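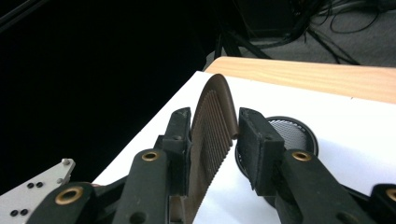
Brown ribbed piece held upright in the gripper

Pelupessy Wrestling Project: where we are at the halfway mark

January 21, 2026

4 minute read

Hi all, and thanks for being patient with me. I promised you this report before the holidays and then we had a show, and then we had the flu, so you're getting both halves of the season in one go.

Quick reminder of what your grant pays for. Pelupessy is our training school and our monthly show, run out of the old feed store in Nutville. You gave us money for three things: a ring that doesn't scare people, a beginner class that anybody in the county can afford, and a fair pay sheet for the wrestlers we bring in from out of town. I'll take the ring first, as it's the one you all ask me about!

The ring is in. We bought it used from a promotion over in Gistow that was closing down, and it came with the posts, the boards and most of the padding. The ropes were no good (we knew that going in) so we bought new ones, and the turnbuckle covers got restitched. It's a 17 foot ring, a little smaller than I wanted, but it leaves us a proper walkway down both sides of the building and the fire inspector likes us a whole lot better now. The old one squeaked so loud you could hear it over the music. I kind of miss it.

One thing still bugs me. The northeast corner sits a touch low, and the big guys feel it when they come off the ropes. We've shimmed it twice. I have a welder coming to look at the bracket and I've set aside what's left of the equipment line for that, so please don't ask me to move that money yet.

Beginner class next. We started in November with a free open night and the turnout was great, way more than the mats could handle. Plenty of those folks found out that taking a flat back bump hurts and never came back, and that's fine, that's what an open night is for. The ones who stayed are good. They can all do a forward roll, a back bump and a basic lockup without me holding my breath, and two of them worked a short tag match at our last show. They forgot the finish and had to talk their way through it in a headlock, but the crowd was with them the whole time and I was grinning like an idiot behind the curtain.

Class fees are covering the heat and the lights. They aren't covering the coach, which your grant does, and I want to be straight with you that they probably won't by summer either. Raising the price would lose us the high school kids, and I'd sooner come back to you and ask than do that.

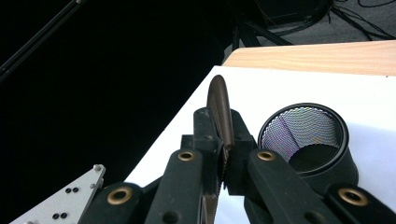 Gripper with a thin, dark brown curved piece between its fingers

Now the pay sheet. You'll remember the mess we had with the Sarklow booking, where a wrestler said yes to one date and his agent thought he'd said yes to two, at two different prices. We got it sorted and everybody shook hands, but it cost us a headliner for that night and a lot of phone calls. So we wrote a one-page deal memo. It says what date, how many matches, who pays for gas and the motel, whether there's a signing table, and who keeps the money from the table. Both sides sign before the poster goes to the printer. I can't believe we ever worked without it. Two other small promotions have asked me for a copy already and I said sure, take it.

Money, since I know you'll flip to this part. We sold 501 tickets across the season so far, and we spent $1,296 on out-of-town talent, all of it on signed memos. The concession stand did better than I figured – nachos, mostly. Merch did worse. I ordered too many shirts in small and I'm going to be looking at that box for years.

What's coming up before the next report:

- Get the corner bracket fixed and have the ring looked over again
- Start a second beginner class on a different night, if the coach can swing it
- A first aid refresher for everyone who works ringside
- One joint show with the Sarklow crew, on our memo this time

I'd like to push the video streaming part back to next season. We tried it once with a borrowed laptop and the sound was terrible, and I'd like the shows themselves to be in better shape before we put them in front of strangers. If that needs a form from me, send it over and I'll fill it out.

Come see a show. Your seats are on the house and they're on the good side, away from the furnace.

Recent updates
Season opener recap: a full house in Nutville
How we picked a used ring
What to wear to your first class
Sarklow show moved to the spring

Pelupessy Wrestling Project, Nutville | Contact us | © 2026 | Back to top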